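家庭服务机器人作业规范项目阶段进展报告

项目名称:Kettle(家庭环境双臂机器人整理作业良好实践规范)
承担单位:Skeltunlow 技术标准部
协作单位:Arnatlow 检测实验室
报告日期:2018年10月31日

一、本期工作概要

本报告期自8月起。按照任务书,本期应完成规范草案第二版、起居室整理作业的现场试行,以及数据记录格式的定稿。前两项已完成。数据记录格式尚有两处字段定义未与Arnatlow达成一致,顺延至下期,原因见第五节。

规范草案第二版共分总则、作业前检查、人机间距、末端执行器接触要求、中止与恢复、记录与追溯六章。与第一版相比,改动集中在第三章和第四章。第一版沿用了工业协作场景的条文结构,以固定工位和固定围栏边界为前提,在住宅环境中无法直接执行。第二版改为以作业对象为中心划定区域,区域随机器人位置更新,条文中不再出现“工位”一词。

试行期内累计有效作业记录3,427条,任务书要求的下限为2,000条。无效记录已另行归档,不计入上述数字。判定无效的依据为附录B第1条至第5条,主要包括时间戳缺失、任务编号与指令文本不对应、作业中途更换操作人员而未登记等情形。

二、规范草案修订情况

2.1 作业前检查

原条文要求操作人员在每次上电后完成全部检查项。试行中发现,同一班次内反复上电时,检查表存在整页照抄上一次结果的现象。第二版将检查项分为上电检查与班次检查两级。上电检查保留急停功能、关节零位、线缆状态、末端执行器紧固四项,其余移入班次检查。线缆一项增加了具体要求:腕部外露线缆应在手臂全行程内留有余量,不得与家具边缘形成钩挂,检查时须由操作人员低速带动手臂至两侧极限位置后目视确认。

2.2 人机间距

区域划分采用内外两层。外层内出现人员时,机器人降至限定速度;内层内出现人员时,机器人停止运动并保持当前姿态。保持姿态期间不得松开已夹持物品,物品质量超过附录C限值的除外。第一版规定停止后自动释放,Arnatlow在评审意见中指出,释放动作本身可能造成物品坠落,本项目采纳该意见。

2.3 末端执行器接触要求

软质物品(靠垫、毛毯、衣物)的抓取力上限与硬质物品分列。软质物品允许双手对向夹持,两手接近速度应一致,偏差超过限值时中止本次抓取并退回预备姿态。预备姿态定义为双手位于物品前方、掌心未接触任何表面、手指处于半屈状态。草案中原有“手指完全张开”的要求,在狭窄空间内与茶几、扶手等发生干涉的概率偏高,已删去。

对于落在地面并倚靠家具立面的物品,增加以下规定:
(1)接近前须确认物品与家具之间的接触面,抓取方向不得使物品向家具底部挤入;
(2)手部最低点与地面之间保留净空,地毯环境下净空值按绒高修正;
(3)提升前先水平脱离,脱离距离达到规定值后方可垂直提升;
(4)放置于座面时,不得以推压方式使物品就位。

三、现场试行情况

试行在Arnatlow的模拟住宅内进行,起居室区域按常见家庭陈设布置。任务类别包括靠垫归位、毯子折叠、桌面物品转移三类。其中靠垫归位对第四章条文的覆盖最为完整,涉及地面抓取、软质夹持、座面放置以及与家具立面的间距控制,作为本期重点任务。

每次作业前,由记录员按附录A布置物品初始状态。初始状态分为平放、倚靠、叠放三种。倚靠状态最难复现,物品与家具的夹角受地面摩擦影响较大,记录员须在布置后静置观察,确认物品不再滑动,再通知操作人员开始。 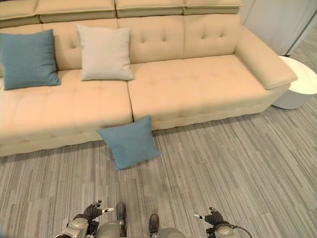

图1 靠垫归位任务,地面靠垫处于倚靠状态,双手悬于地毯上方

试行中对预备姿态条文的执行情况进行了专项核查。核查方法为抽取头部视角记录,逐条比对手部位置、手指屈曲程度和与地面净空。核查结论如下:

手部位置条文可执行,判定人员之间的一致性满足要求。

手指屈曲程度条文可执行,但“半屈”一词在不同型号的灵巧手之间缺乏可比性。建议改用关节角范围表述,由各型号使用说明给出对应值。

地面净空条文在浅色、带条纹纹理的地毯上判定困难。单一头部视角不足以确认净空值,判定人员多依赖阴影推断,结果不稳定。建议在附录中规定净空以关节位置计算值为准,图像仅作旁证。

中止与恢复一章的执行情况总体正常。外层触发后的降速响应均有日志记录。内层触发后,存在操作人员未按规定填写恢复确认即继续作业的情况。按第五章规定,恢复前须由操作人员与记录员双方确认区域内无人员,并在记录表上分别签字。相关记录已退回补正,无法补正的按无效处理。

四、数据记录与工具

记录工具采用Clastar平台,由Skeltunlow部署在试行现场的独立服务器上,不连接外部网络。每条记录包含任务编号、指令文本、初始状态类别、头部视角图像、关节状态、中止事件及人工判定结果。

本期对指令文本的书写作了统一。此前不同记录员对同一物品使用不同名称,例如“靠垫”“抱枕”“垫子”混用,导致按物品检索时遗漏。现规定物品名称从附录D词表中选取,颜色词置于物品名称之前,位置以机器人自身左右为准。存在颜色相近或相同的同类物品时,指令文本必须写明位置,例如“沙发前地面上的靠垫”,不得仅以颜色指代。历史记录已按此规则回溯修改,修改前的文本保留在备注字段。

隐私方面,模拟住宅内不使用真实住户物品,图像中如出现人员面部,由记录员在入库前遮挡。该要求在下期进入真实住宅试行后将提高,具体条文正在起草,拟单列一章。

五、存在问题与偏差说明

5.1 数据记录格式延期

与Arnatlow未达成一致的两处字段,一为“中止原因”,一为“接触起始时刻”。前者的分歧在于是否允许多选。Skeltunlow主张单选,以便统计;Arnatlow主张多选,理由是人员进入与抓取失败可能同时发生。目前倾向于设主因与次因两个字段。后者的分歧在于以力传感器阈值还是以图像判定为准。软质物品接触初期受力很小,阈值法系统性滞后;图像法依赖人工,工作量较大。双方已商定用同一批记录分别计算,再作比较。

5.2 检测设备占用

用于抓取力标定的测力台与Arnatlow另一项目共用,本期可用时段少于计划。标定工作按优先级进行,靠垫类已完成,毯子类完成部分,桌面物品类未开始。该项滞后不影响草案第二版的文本,但附录C中桌面物品类限值目前为暂定值,已在表中标注。

5.3 人员培训

记录员对附录A初始状态布置的掌握程度不一。已编制布置作业指导书,并规定新记录员须在在岗人员监督下完成规定次数的布置后方可独立工作。

六、经费执行

本期支出未超出年度预算科目。设备费中灵巧手备件一项高于计划,差额由测试耗材科目结余调剂,调剂比例在合同允许范围内,明细见财务附表。测力台租用费因可用时段减少而低于计划,未支出部分结转下期,用途不变。

七、下期计划

完成两处字段的定稿,并据此更新Clastar中的记录模板。

完成毯子类与桌面物品类抓取力标定,替换附录C中的暂定值。

将“半屈”表述改为关节角范围,发函征求灵巧手供应方意见。

起草真实住宅试行的隐私与知情同意条文,先送Arnatlow评审,再报资助方备案。

形成规范草案第三版。第三版提交前,资助方如对第三章区域划分方法有修改意见,请以书面形式反馈至Skeltunlow技术标准部。

附件清单
附录A 物品初始状态布置方法
附录B 无效记录判定条件
附录C 物品质量与抓取力限值表(含暂定值)
附录D 物品名称与颜色词表
财务附表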